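Gripper stops with a force fault halfway through closing, but only near the cooktop
Posted in Small Arms and Grippers
Asked by tablejog, June

I have a tabletop arm with a Dranell two-finger gripper, the kind with long tapered black fingers and a small camera at the wrist. The job is simple. It clears a play kitchen set off a dark table, one piece at a time, and puts each piece in a bin. The arm runs from a Toom controller, firmware 5, and the pick positions come from the wrist camera.

For the first stretch it worked fine. Now it stops with fault 304 partway through a pick. The manual says 304 is "force limit, finger axis," and the only advice is to check for an obstruction and reset. I reset it, it picks two or three more pieces, and then it stops again.

What I have noticed so far:

It never faults on pieces in the open part of the table.
It faults on pieces close to the cooktop, mostly the small ones near the front left corner.
When it stops, the fingers are still open. It has not closed on anything yet.
After one of the faults the cooktop was beeping, and I had to unplug it to get it to stop.

The last point is the one that bothers me. The cooktop is a real induction unit. It was on the table because the full task is supposed to include putting a pan on it later. I have raised the force limit from the default to 127, which is as high as the setting goes, and it made the faults less frequent but did not get rid of them.

Is the force sensor going bad? A replacement finger module costs more than I would like to spend on a guess. Would recalibrating help? I did the zero routine once, with the arm in its home position, and nothing changed.

Reply from Grigore Surdu
Marked as accepted

I don't think your sensor is bad. A failing sensor faults anywhere on the table, and it usually faults in free air too. Yours faults in one place. I would believe the code and assume a finger is touching something.

Before anything else, put the force limit back to the default. With the limit at maximum, the arm pushes harder before it gives up. You get fewer stops, and each one you do get has more force behind it. Next to a glass-topped appliance with live controls, that is the wrong direction to go.

Also unplug the cooktop at the wall for all of this testing. If you can't say for certain what made it beep, treat it as something that could be switched on by accident. A finger on a touch control, or a metal piece dropped on the glass, can both get a response out of these. Leave it unplugged until the task really needs heat, and when it does, have a person standing next to the emergency stop.

Now the actual fault. The pick planner on that controller works with the center point between the fingertips. It checks that the center point has a clear path down. On older firmware it does not check the full width of the fingers when they are open. So a small object can sit beside a tall one, the center point comes down over the small object with plenty of room, and the outside finger comes down on the tall one. The finger axis sees the side load and you get 304 before the fingers have started to close. That fits what you wrote about the fingers still being open.

I had the same thing on a sorting table at Brustasari. Ours was a scale with a raised edge and we blamed the sensor for most of a week. We swapped the module and the new one faulted in the same place.

How to check it:

1. Unplug the cooktop. Default force limit.
2. Run the pick in step mode, at the slowest jog speed, with your hand on the stop.
3. Pause it when the fingers are just above the table and look at it from the side, at table height. The wrist camera looks down past the fingers and is poor at showing height.
4. Save the wrist view from the same moment anyway. You want to know which finger is near what.

If a finger is on the housing, the fix has three parts. Add a keep-out box around the cooktop in the workspace settings, and make it bigger than the cooktop by at least the width of one finger. Set the approach opening per object so the gripper doesn't open all the way for a small piece. Then turn the wrist for pieces beside the cooktop so the fingers come down in a line parallel to its edge.

Redo the zero routine when you are done, with the fingers open and nothing near them. Doing it in the home position is fine.

Reply from pm_benchwork

Had 304 on mine too and it was the cable. Check the connector at the wrist, they work loose. Mine would fault every time the arm reached to the far side. Wiggle it while it's powered and see if it faults. If that does it, new cable, cheap.

Comment from Grigore Surdu
Please don't wiggle it powered. Power down, reseat it, power up and run the same pick. A loose cable is worth ruling out, but I would expect it to follow the arm's reach and not the position of the cooktop. Easy way to tell them apart: move the cooktop to the other side of the table and see if the fault moves with it.

Update from tablejog

I moved the cooktop and the fault moved with it, so it isn't the cable. I did reseat the connector first, with the power off, and it made no difference.

Then I put everything back where it was and did the step-mode run with the cooktop unplugged. Paused it low, over by the green piece, and saved the wrist view.
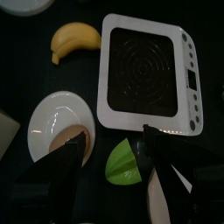
Photo: tablejog, wrist camera. Free to reuse with credit.

The right finger has its tip against the white housing of the cooktop, right beside the green piece. The left finger is over the plate, lying across the tan thing on it. I had been so sure about the sensor that I never looked at the other finger at all. The banana is resting against the cooktop too, so I expect the same trouble there once it gets to that one.

The controls are on the right side and the fingertip is on the lower edge, so I still can't say what set off the beeping. I am leaving it unplugged.

What I changed:

Force limit back to default.
Keep-out box around the cooktop, finger width added on all sides.
Approach opening set to small for the toy pieces.
Wrist turn allowed for anything next to the box.

I ran the clearing job 300 picks after that, resetting the table by hand between rounds. No 304. I got a few "no valid approach" messages where a piece was too close to the keep-out box, and the arm skipped those pieces and went on. I can live with that. I nudge them out and it gets them on the next pass.

One question left over. The box is a fixed position in the settings. If the cooktop gets bumped, the box stays where it was. Is there a way to tie it to the camera?

Comment from Grigore Surdu
Not on firmware 5. The Gidia add-on can do it if you put a marker on the appliance, but I have only used it on flat trays and can't tell you how well it handles a glossy top. The low-tech way is to fix two stops to the table and push the cooktop against them. Check it at the start of each run.

Comment from tablejog
Stops it is. I have some aluminum angle left over.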